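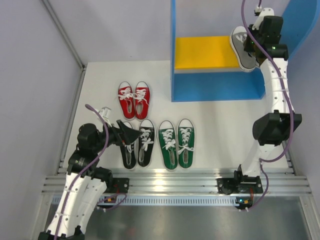
**Changes to the two-arm cell rules, effective in March**

The bench rules for the two-arm cells at Plasine were last revised when each cell had a single arm. Most of them carried over without trouble. A few did not, and the shoe sorting task has been the one that brought up the gaps. The revised rules are below in shortened form. The full text is in the Trukix folder under "Cells," and a printed copy is going up next to each cell.

If you work only on the Curalska side, the sections on starting layout and logging still apply to you. The rest can wait until your second arms are fitted.

### Shared space

Each arm now has a home side. The left arm owns the left half of the platform and the right arm owns the right half, with a shared strip between them. Either arm may enter the strip. Only one gripper may be below the height of the shelf in that strip at any time. If both arms need something there, the one already holding an object goes first and the other waits on its own side.

An arm may cross all the way to the other side only if the other arm is parked. Parked means folded near its own base with an empty gripper. An arm stopped partway through a reach is not parked, even if it has been still for a while. We had three different readings of this word in the old rules, so please use the new one.

The rack counts as the right arm's area when it stands at the right. If you move the rack for a task, write down which arm it belongs to before you start.

### Cables

Cables on moving arms get looked at before every session. Run each arm slowly through its full reach and watch the cable the whole way, including down by the base. It should have slack at the wrist and should not catch on the joint housings or hang low enough to drag across objects.

A cable that passes over the objects is allowed as long as it does not touch them during the slow run. If it touches, stop and re-route it. Cable ties are fine for this. Tape is not, and we will be taking off any tape we find. Cut tie ends flush, as the sharp ones scratch hands.

Do not unplug a wrist cable with the arm powered. This was in the old rules too, and it stays.

### Starting layout

A task with paired objects needs a written starting layout. For the shoe task this covers:

- which pairs are on the platform and which are on the rack
- which way the toes point
- whether the laces are tied, and how
- where the rack stands, measured from the back wall

Left and right shoes have to be placed on their correct sides at the start unless the test is about mixed pairs. Laces should be in the state the layout calls for. Loose laces are allowed, but they have to be written down, since a jaw can pick up a loop along with the shoe. A run where this happens is still a valid run. Log it as a lace catch and carry on.

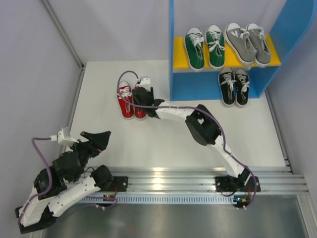
Layouts should be varied from one set to the next. The new rule is a change of layout after every 12 runs, and a change has to involve more than swapping two colors. Move a pair to a different level, turn the rack, or start with part of the rack already filled. Small shifts in position between runs are expected and do not need to be logged.

### What counts as placed

This section caused the most discussion. The old wording was "object resting on target surface," and two people scoring the same run could give it different results. The new wording for the shoe task is as follows.

A shoe is placed when it is on the correct level, sole down, released by the gripper, and stable with the arm clear of it. The heel may extend past the front of the board. The shoe may sit at an angle. It may touch the shoe next to it, but it may not rest on top of it.

A pair is placed when both shoes meet that test and are next to each other on the same level. Score the shoes first, then the pair. Do not go back and change a shoe score because the pair looks untidy. Neatness has its own column, scored from one to five, and it has no effect on the pass mark.

Score at the end of the run. A shoe still in the gripper is not placed, no matter where it is being held.

### Hands in the cell

No hands in the cell while either arm is enabled. This includes the arm you are not using. Resetting shoes between runs means both arms parked and both disabled, then hands in, hands out, and enable again. It adds a little time to each reset and we have planned the schedule around that.

If something falls off the platform during a run, leave it there until the run ends. If it falls onto the rails or near the boards at the front, end the run early and log it as an operator stop.

### Logging

We read through the 1500 runs logged under the old rules before writing these. Of those, 487 had no starting layout or had one that could not be matched to the run. They can still be used for checking grasp force and cable wear, but they have been left out of the scoring comparison. Please don't try to fill in missing layouts from memory.

From now on a run will not save without a layout number. If you are trying something out and don't have one, use the practice setting. Practice runs are kept for 12 weeks and then cleared.

Stops have three codes: operator, contact, and software. Use "contact" any time an arm touches the other arm, the rack frame, or a wall hard enough to stop or shift something. A light brush against the rack during a placement goes in the notes field and does not need a code.

### Still open

- Speed limits inside the shared strip. The current limit is half of normal speed for both arms. The Oprea group has asked for a higher limit when the second arm is parked, and we want more runs before agreeing to it.
- Gripper jaw inspection. The pointed jaws need a different schedule from the flat ones. Until it is settled, check them at the start of each shift and replace any that are chipped.
- Whether neatness should be scored by two people.

Comments on any of these can be added to the draft in Trukix. Old printed copies of the bench rules should be thrown out when the new ones go up.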